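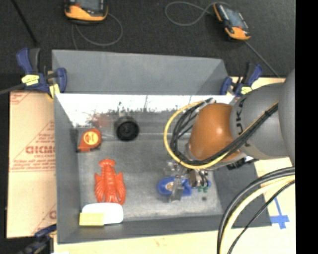 Sorting Things Out: How and Why We Put Objects into Groups

Learning Pages for Young Readers, from the Delley Children's Museum

34 shares | 2 comments

Every home has a place where mixed things end up. It may be a kitchen drawer, a box under the stairs or a bin in the garage. A tape measure lands next to a toy lobster, and after a while it is hard to find anything at all. Putting such things in order is called sorting, and people have been doing it for a very long time.

What does sorting mean?

To sort is to place objects into groups. The objects in one group must have something in common. The thing they have in common is called a property. Color is a property. So are shape, size, weight and what an object is made of.

A person who sorts must first choose a property and then keep to it. If you begin by sorting buttons by color and change to size halfway through, your groups will no longer make sense. Museum staff call the chosen property the rule. Before you begin, say your rule aloud or write it on a piece of paper.

One bin, many rules

Look at the gray bin at the top of this page. Suppose that your rule is color. The tape measure and the lobster are both red-orange, so they would go into the same group. The blue object would need a group of its own, and so would the black one.

Now suppose that your rule is use. A tape measure is a tool for finding out how long something is. A plastic lobster is a toy. Under this rule the two must be separated, although their colors are so much alike. Neither rule is wrong. Each one answers a different question.

Some objects are difficult to place. The tape measure has a round yellow label, and there is a flat yellow piece lying near the front of the bin. Should they share a group? Most sorters go by the main color of an object and leave out labels and small marks. You may decide otherwise, provided that you treat every object in the same way.

Why a lobster is a good thing to sort

A toy animal can be sorted in ways that a tool cannot. It can be placed with plastic things, with red things, with toys or with sea animals. Scientists sort real lobsters too. Lobsters, crabs and shrimp belong to a large group of animals called crustaceans. Most crustaceans have a hard outer covering and a body made of parts joined together. The toy in the bin shows this quite well: it has a body in segments, two large claws and a rounded tail.

Many living lobsters are not red. The American lobster is usually a dark greenish brown, and its shell turns red when it is cooked. If you sorted toy lobsters and real lobsters by color, you might be surprised at where they ended up.

How a museum sorts

The Delley collection holds 3000 household objects, from spoons to sewing machines. Each new object is given a number and a card. The card states what the object is, what it is made of and where it came from. Objects are then stored by material, as wood, metal and paper each need different air – paper, for instance, is easily harmed by damp.

Renu Yadav, who looks after the storerooms, once received a gift of 267 objects from the Tiwari family, all packed together in tea chests. She and her colleague Thaddäus Camenzind sorted them twice. The first time they sorted by material, so that each object could be stored safely. The second time they sorted by use, on paper only, so that visitors could find what they wished to see. The second list is kept at the front desk and may be read by anyone who asks.

Try it at home or in class

You will need a box, a clear table and 20 small objects. Ask an adult before borrowing anything, and do not use sharp, breakable or very small items if there are babies or pets in the house.

1. Put all the objects in the box and mix them gently.
2. Choose a rule and write it down.
3. Take out one object at a time and place it in a group.
4. If an object does not fit, set it to one side until the end.
5. Look at the objects you set aside. Decide whether they need a new group.
6. Return everything to the box and begin again with a different rule.

This activity may also be done by 2 people as a guessing game. One person sorts without telling the other the rule, and the second person tries to work it out from the groups – it is harder than it sounds if the rule is something like "things that roll."

Words to know

Property: something about an object that can be described, such as its color or shape.
Rule: the property you have chosen to sort by.
Crustacean: an animal such as a lobster, crab or shrimp.
Collection: a set of objects kept together and cared for.

More from Learning Pages

How Long Is It? Measuring Without a Ruler
The Bamdale Button Box
Why Do Shells Have Ridges?
A Visit to the Skasta Toy Workshop
What Is Plastic Made From?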